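Speaker notes: Sorting small flat things

Slide 1. Start with the drawer. Ask who has a drawer at home or at work with loose cards in it. Wait for hands. Mention the front desk at Hostura, where we found 76 cards in one drawer, and most had not been used in a year.

Slide 2. Say what counts as a card for this talk: membership cards, gift cards, key cards, small flat packets. If it fits in a shirt pocket, it counts.

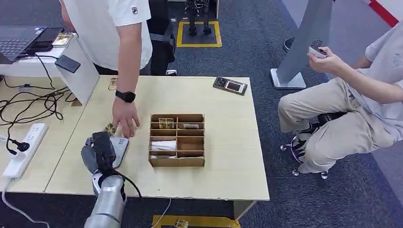
The first job is to get everything out onto a table. Clear more space than you think you need. Pick things up one at a time and decide before you put them down again. People at Koltum tried sorting inside the drawer and gave up after 15 minutes.

Slide 3. Choosing the organizer. Cardboard is fine. It is cheap and you can cut a wall out if a slot is too narrow. Wood lasts longer but you are stuck with the sizes. Tell the Domínguez story here if there is time, skip it if we started late.
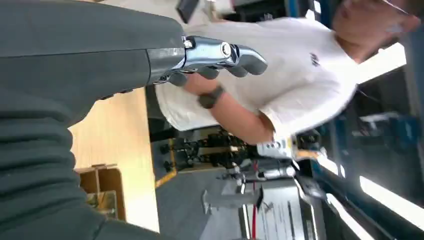
Small open wooden box with dividers, on the table.

Slide 4. Filling the slots. Cards you use every day go in the row nearest your hand. Leave some slots empty. A full tray has nowhere for the next card to go, and then it ends up back in the drawer. Same kind of card in the same slot, no labels for the first month.

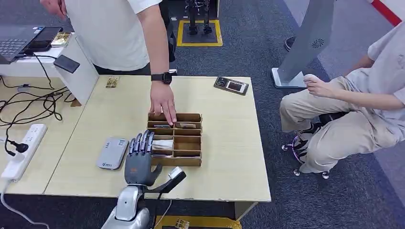

Cardboard tray, two columns, with three flat items in it.

Slide 5. Keeping it up. Check the tray every 4 weeks. Take out anything expired and cut it up. At Hundia they do this at 9 in the morning before the phones start.

Questions. Someone will ask about phones and chargers. Those need a separate place, and I have a handout on it by the door.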